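Floor creaks in one spot after moving heavy furniture

Asked 10 October 2022

We have plank flooring in the back room, put in by the previous owner. In September I moved a big cabinet from one wall to the other and since then there is a creak in the place where it used to stand. It only does it when you step on one particular plank. The room is over a crawl space, so I can get under it if I have to, but I'd like to try something from above first. The boards are nailed, not floating. Is this something I can fix myself or do I need to call someone? I had one quote from a place in Tendusley and they wanted 442 dollars just to lift and relay that section.

Viewed 2057 times

Answer 1 (accepted)

Don't pay that yet. A cabinet that stood for years holds the boards down. When the weight goes away the plank can move on the nail, and the nail rubbing in its hole makes the noise.

Start with powder. Brush talc or powdered graphite into the joints on both sides of the plank, walk on it for a few minutes, then wipe up what is left. Graphite is dark, so use talc if your floor is light. This cures maybe half the creaks I've had, and you may need to do it again next winter.

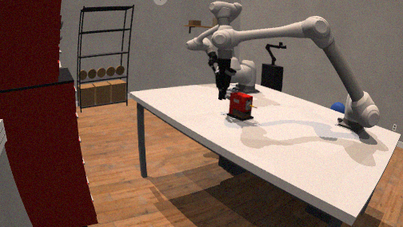 If the powder does nothing, go into the crawl space with a flashlight and have somebody walk on the plank while you watch the joist. A gap between the joist and the subfloor can be filled with a thin wood shim and a bit of glue. Push the shim in by hand until it is snug. Don't hammer it, you will lift the floor and get a second creak next to the first.

If there is no gap, the board is loose from the subfloor. Run a short screw up from below. Measure the full thickness first and pick a screw that stops well short of the surface.

Answer 2

Same thing at our place in Urholm. Talc lasted three weeks. I ended up using a screw from underneath and it has been quiet since.

Answer 3

Check humidity too. Ours creaks only when the heat is on. Just put a rug on it.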